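杰尔科姆小组例会纪要

日期：2022年8月17日
地点：吉尔塔维尔，二楼会议室
出席：Fionnuala Mac Carthaigh（主持）、Baptiste Bodin、Tomás Duggan、Kathleen Duggan
请假：Brendan Kinsella
记录：Kathleen Duggan

一、上次纪要
大家把五月那份纪要又过了一遍，Tomás指出“卡罗尔”机械臂的到货一条写得太乐观，已改为“待定”，其余照原样通过。Fionnuala顺便谢谢各位在假期里还肯赶回来开会，茶点是Baptiste带的，杏仁饼很受欢迎，特此记上一笔。

二、示范数据进度
Baptiste汇报，手持夹爪示范到目前累计1,849条，其中叠布类185条，比他原先盼望的少，不过质量比春天那一批整齐得多。Tomás复查时退回了58条，多半是起手太急，夹指还没有张开，人就已经往前伸了。他说话一向客气，这回也忍不住请各位示范时慢一点，再慢一点，就当是在教自家孩子系鞋带。

三、遥操作与手持示范之争
这一项谈得最久，茶也续了两回。Tomás仍然偏爱遥操作，理由是录下来的动作机械臂一定做得到，省去后面换算的麻烦。Baptiste则觉得隔着操纵杆叠布实在别扭，手上没有感觉，一条要录好久，人也容易烦躁。Fionnuala听完两边，建议拧瓶盖和插接头继续用遥操作，软的东西一律手持示范，先试3周，再拿结果来比。两位都同意了，Baptiste还答应替Tomás把“庞利”操纵台的踏板调松些。

四、桌面叠布任务

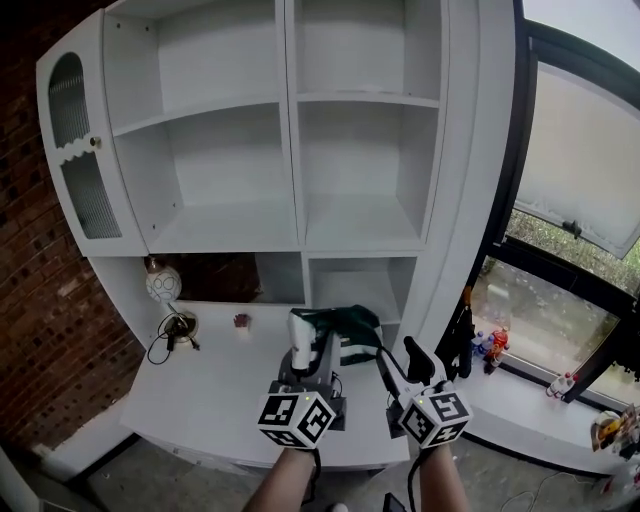

手持示范的动作规范由Baptiste起草，会上逐条念过，意见不少，都是好意见。起始姿势定为双手各握一只夹爪，从桌沿一侧进入，稍停片刻再动。布料的初始状态争论了一阵，最后大家认为就像那块深绿配白的布一样，皱成一堆留在桌子靠里、挨着柜子的地方，反倒最接近平常人家的样子，不必先替它理平。Tomás提醒，两只夹爪上带黑白图案的白色方块要尽量朝向镜头，手腕不可翻得太过，不然定位容易丢。Kathleen问左边那盏圆球小灯要不要挪走，商量下来是保留，但示范者须留心桌上那根黑线，夹爪别从线底下穿过去。空着的白色搁板暂不纳入本轮，等叠布稳定了，再考虑加“叠好放上去”这一步。

五、待办
Baptiste：按今天的意见改好动作规范，发给全组，也请抄送Brendan。
Tomás：把退回的片段按原因归类，挑几条典型的给新来的示范者看。
Kathleen：询问“卡罗尔”的到货时间，并补订夹指软垫。
Fionnuala：安排遥操作与手持两边的对比测试。

六、其他
Kathleen提议示范者每录完一组就歇一歇，活动活动手腕，无人反对。下次例会时间由Fionnuala另行通知。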